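4. How we ran the practice network

I'll say up front that I'm the one who built most of this, so if something in the lab setup looks odd, blame me and leave my co-authors out of it. Adjoa Opoku wrote the scoring scripts, Frans De Smet looked after the log server, and I did the cabling and the complaining.

The lab we call Skjelbred is a small closed network with no route to the campus or to the internet. It has 3 segments: one for the students, one for the targets, and one that only carries logs. We went back and forth on that last one for ages (Frans wanted it from day one, I thought it was overkill) and he was right. In our June pilot the logs shared a wire with the student traffic, and a single badly tuned port scan was enough to drown them. We threw the whole pilot away and started again!

4.1 Targets

Every group got the same 5 target machines, restored from a clean snapshot before each session. Two of them ran Plemix, a deliberately old web shop we put together with a search box that trusts whatever you type into it. One was a file server with a guest account left open, one was a mail relay with a default password, and the last was fully patched and had nothing wrong with it at all. I love that last one. Students hate it. A lot of them spent longer on it than on everything else put together, and how long they kept going before writing "no findings" is one of the things we measured (see Section 5.2).

We didn't hand out addresses. Finding the live hosts was the first task, and the students could do it any way they liked as long as they stayed inside the range on their sheet. The firewall dropped anything outside that range and wrote a line to the log, which is how we know that 2 groups wandered off early on. Both had mistyped the netmask. I've done it myself plenty of times, so no hard feelings.

4.2 What we logged

On the student side we kept shell history with timestamps, and on the target side we kept connection attempts and login failures. Screens and keystrokes outside the terminal were left alone. After Adjoa's scripts had taken out the duplicates and the noise from our own health checks, we had 3748 commands to work with. Each one was tagged as discovery, probing, exploitation, cleanup or "other," and yes, "other" is bigger than I'd like. It's mostly people listing the same folder over and over while they think.

Ronja Løken and Joar Aasen did the tagging separately and then sat down to argue about the ones they disagreed on. Most of the arguing was over where probing stops and exploitation starts. Is trying one default password a probe? Joar said yes, Ronja said no, and in the end we went with Ronja: any attempt to log in counts as exploitation, even if it fails. If you prefer Joar's rule you can re-run the numbers from the raw tags, and both versions are in the Initz archive along with the scripts.

4.3 Breaks and pacing

Sessions ran straight through, with coffee on offer and no fixed break. Gaps in the shell history were kept as they were and we made no attempt to guess what a quiet stretch meant. A student who stops typing may be reading a manual page, talking to a partner or just getting a refill.
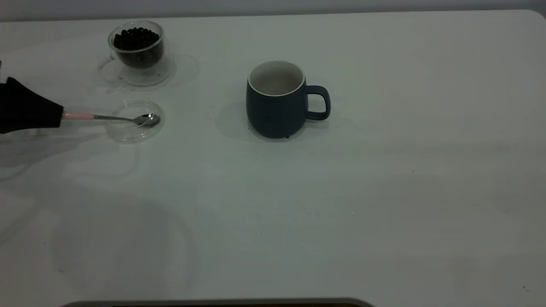
Figure 1. Coffee beans in a double-walled glass cup with a glass handle.

4.4 Things that could be better

All the students came from one course at Brernia, and they'd all had the same intro lectures from Torbjørn Bakke, so they tended to reach for the same tools in the same order. I'd really like to see the setup tried on people who taught themselves. Restoring the snapshots was also slower than we'd planned for, and one group started late while the mail relay came back up. We counted their time from the moment it answered, and their results are marked with an asterisk in Table 2.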